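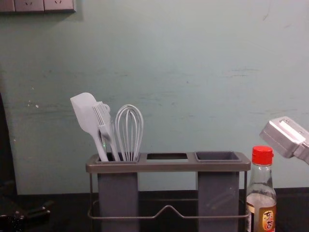
*by Arsalan Bugti*

My aunt left me the house in Otemby and my cousin Bunting left me the kitchen. By that I mean he'd been living in it, and when he finally moved out he took everything he liked and put whatever he didn't like back on the counter.

So there I was on my first night, starving, with a bag of eggs and a frying pan I'd driven 400 miles on the passenger seat. The walls were that pale blue-green my aunt picked out when I was in school (she called it "sea glass," my uncle called it "hospital"), and they'd gotten pretty scuffed up since then. The counter was still almost black. And on the counter was the gray caddy, the one with the wire frame, with white utensils jammed in the left side and nothing at all in the middle or the right.

I called him. Of course I called him!

"Where's the rest of it?" I said.

"The rest of what?"

"The caddy. There's a container missing. I can see straight through to the wall."

Long pause. I could hear a TV going, and somebody laughing on it.

"That's the middle one," Bunting said. "Middle one was mine."

"How is the middle one yours? It's a set!"

"She gave it to me. I kept my keys in it."

Now, you have to understand that my aunt bought that caddy in Zondville, on the trip where the car died and we all spent the night in a motel with 21 beds and one working shower. She carried it home on her lap. I was nine and Bunting was eleven and we fought over who got to put the spoons in. I got the left side, he got the right, and the middle was supposed to be hers. She kept rubber bands in it, and grocery coupons, and once a tooth of mine.

I told him all that, pretty loud.

"I know," he said. "I was there."

I cracked two eggs into the pan while he breathed at me. I used the white spatula, the broad one, and I scratched around at the edges until they let go.

"What are you making?" he asked.

"Eggs."

"With the spatula?"

"With the spatula."

"She'd put cheese on."

"I don't have cheese, Bunting, I just got here."

He said there was a store past the bridge that stayed open late, and that I should go left out of the driveway, they'd changed the road. Then he said he could be over by nine. He'd bring the cheese.

"Bring the middle one," I said.

"I'll bring the cheese," he said, and hung up.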